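Section 5. Getting the Bench Station Running (and Getting Used to It)

Hi again. If you've made it through Section 4, your station is bolted down and has power, and you're probably itching to see it move. Me too, every time! I put this section together after we brought the Dramon two-arm station into the Simus parts room in January, and I've kept in the stuff I wish I'd had on a sticky note that first week.

Last updated March 3, 2025.

5.1 What changes for you at the bench

Before the station came in, whoever was on parts spent most of the shift picking cylinders out of a bin and lining them up on trays by hand. My wrists remember it well. Now the arms do the pick and place, and your job moves a step back: you load, you watch, you check, and you decide what happens when something looks off.

It's a different kind of tired, I'll warn you. Less hand work, more paying attention. We found that 30 minutes of watching is plenty before you swap with someone, so that's what's on the rotation sheet. Please swap even if you feel fine.

Also, the inspection call is still yours. The station knows where a part is. It has no idea if the part has a scratch on it.

5.2 Before you start

You'll need your badge, the tablet with the Miyazaki layout loaded, one tray, and one set of cylinders (five to a tray for the training layout).

1. Walk all the way around the station. Pick up anything on the floor, and push chairs and stools well back.

2. Clear the tabletop. Coffee, tape, pens, gloves, all of it.

3. Press the stop button and check that the tablet shows STOPPED. Do this at the start of every shift, even if the last crew tells you they just did it.

4. Twist the button to release it and wait for READY.

CAUTION: The arms reach a lot farther than the table does. When one of them is parked straight out to the side it's over the walkway, so stay outside the yellow tape whenever the tablet says anything except STOPPED.

5.3 Rehearse it on screen first

I know, I know, you want to go straight to the real thing. Please run the layout in the simulator anyway. It takes a few minutes and it's how I caught my own tray being turned the wrong way (twice!).

1. On the tablet, open Layouts and pick Miyazaki.

2. Tap Rehearse. You'll get a 3D view of the table, the gantry and both arms.

3. Check how the tray is sitting. It should be at a slant across the table. If it's square to the edge, you have the old layout, so go back and pick again.

4. Choose which arm does the work. For this layout it's the left one.

5. Set the other arm to Park High. This keeps it up and out of the way while its partner is down at the tray.

6. Tap Step to go through the moves one at a time. Pause when the working gripper comes down to the tray and compare your screen with the view below.
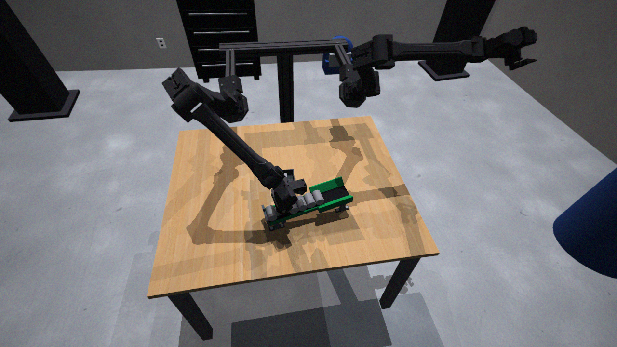 Figure 5-1. Rehearse view: left gripper down at the tray beside the group of four, right arm held out high.

7. Spin the view and look from a couple of other angles. A gripper that seems lined up from one side can be way off from the other.

8. If you're happy, tap Accept. If you aren't, tap Back and nudge the tray position. Small nudges!

Note: The gap between the single cylinder and the other four is part of the layout. Load your real tray to match, on their sides, with the single one at the far end from the dark channel.

5.4 First real run

1. Press the stop button, set the tray down, and load it the way you saw it in rehearsal.

2. Step back behind the tape and release the button.

3. Set the speed to Slow. Leave it there for your first 3 trays, no matter how good the first one looks.

4. Tap Run and keep one hand near the stop button.

5. When the tray's done, press stop again before you reach in. Look over each part and log it as pass or hold.

CAUTION: Never straighten a cylinder while the station is running. I get the urge, believe me. Stop it, fix the part, start over from step 2.

5.5 When it won't play nice

Tablet says 424: the tray on the table doesn't match the accepted layout. Stop the station, check the slant and the spacing, and rehearse again.

Gripper closes on nothing: the tray has probably slid. Check that both of its feet are flat on the wood.

Parked arm sags or drifts: press stop and call the Bresier service desk. Leave it alone until they've looked at it, and hang the red tag on the tablet so the next shift knows.

You pressed stop and now feel silly: don't. I've done it for a shadow. Release, wait for READY, carry on, and jot it in the log so we can see how often it happens.

5.6 End of shift

1. Let the last tray finish, then send both arms to Home.

2. Press the stop button and leave it pressed.

3. Put the loose cylinders back in their bin and the tray on the rack.

4. Write down anything odd. Funny noises count.

Section 6 covers building your own layouts, so hang on to your rehearsal notes.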